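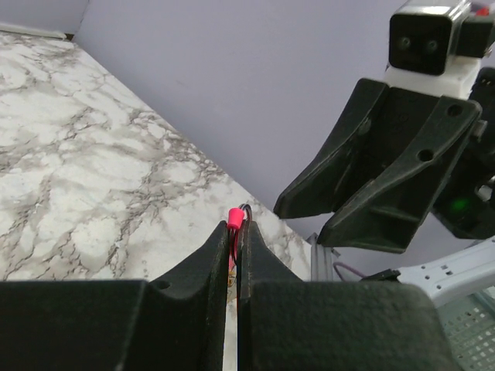

**1/** OK so I'm knitting a sweater again, after swearing in October that I was done with sweaters forever. The pattern is called Benik and it's a plain top-down pullover with a yarn held double, and the whole look depends on what you pair up. I want mostly red with one dark strand running along with it, pretty much the mix in those thin wires up there, minus the pinkish-red cap on the end. Loud, but not Santa loud.

**2/** Yarn is from Friesen, the shop in Plekby with the impossible parking. I went in for the red and walked out with the red, the black and a bag of buttons for a sweater that has no buttons. The base is called Skernetero and it's a little scratchy in the skein. Softened up a lot when I washed my swatch (yes, I swatched, please clap).

**3/** The swatch told me I knit tighter with two strands than with one, which I sort of knew and had been ignoring for years. Went up a needle size and the fabric got so much nicer – drapey, with the dark strand popping up in little flecks wherever it feels like it.

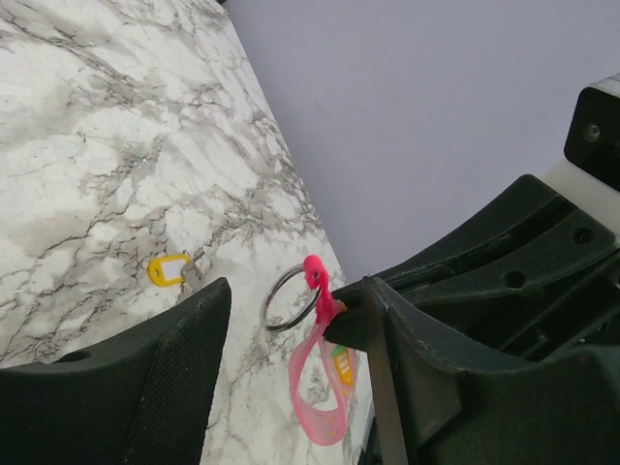
### 4/ The neckline

Cast on 101 stitches. The pattern wants an odd number for the ribbing and then has you decrease one on the next round, and I read that line wrong twice. I've now knit this collar 3 times. First one wouldn't go over my head. Second one went over my head and kept going, basically an off-the-shoulder situation.

**5/** What fixed it was a stretchy cast-on. I used the German twisted one and it took me forever to get the tail long enough. If you run out of tail with six stitches to go, I have been there and I had to go eat a sandwich.
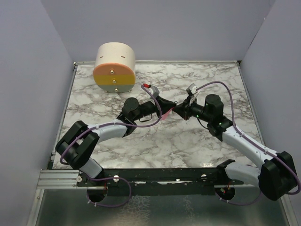 Anyway, the collar fits now. It sits a bit higher in back thanks to the short rows, and I love that, my neck gets cold in any room with a window.

**6/** Somebody asked how much yarn. The pattern says nearly 1000 yards of the main color for my size and the same again of the second strand. I bought an extra skein of the red and none of the black, so we'll see how that goes!! If I come up short the cuffs are going to be solid red and I'll say I planned it.

### 7/ Raglans

Increases every other round, 4 markers, and you're just cruising. This is the part where I watch a whole season of something and look down and there's a yoke. I do check my count at every new skein now. Last sweater I had one sleeve wider than the other and found out after I'd bound off the body. 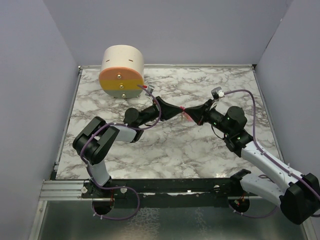

Also, splicing. With wool you can spit-splice the ends, and I do, but I stagger the two strands so both joins don't land in the same spot. Otherwise you get a lump right where it'll show.

**8/** Next up is splitting for the sleeves. I need to decide if I'm doing the body length as written or adding a couple of inches. Leaning toward adding. Long people of the timeline, how much do you add to a top-down? And do you do it before or after the waist shaping?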